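Section 5: Waxing a wood floor with Wuvano paste

I've done every floor in my house with this stuff, so these are the steps the way I do them, which is a bit slower than what's on the tin.

What you need: one tin of Wuvano paste, 2 cotton cloths, a soft broom, and a buffing pad (I like the Zelier ones, but any white pad will do).

1. Sweep, then vacuum along the boards, not across them. Get right into the corners!

2. Wipe the floor with a barely damp cloth and let it dry for about an hour.

3. Try the wax somewhere small first. Pale boards can go a little yellow, and I'd much rather find that out behind a door.

Note: if your floor has a plastic-type finish, stop at step 2. Paste wax just sits on top and smears.

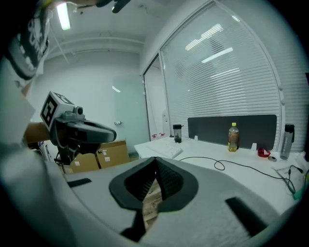
4. Scoop out a walnut-sized lump, fold it inside the cloth, and rub it in thinly. Thinner than that. I always put on too much the first time and then spend the evening scraping it off.

5. Leave it until it looks cloudy, then buff with the grain.

Caution: waxed boards are slippery in socks. Also, lay used cloths out flat outdoors to dry before you toss them, as balled-up ones can heat up and catch fire.

6. Keep rugs off overnight. Second coats are covered in Section 6.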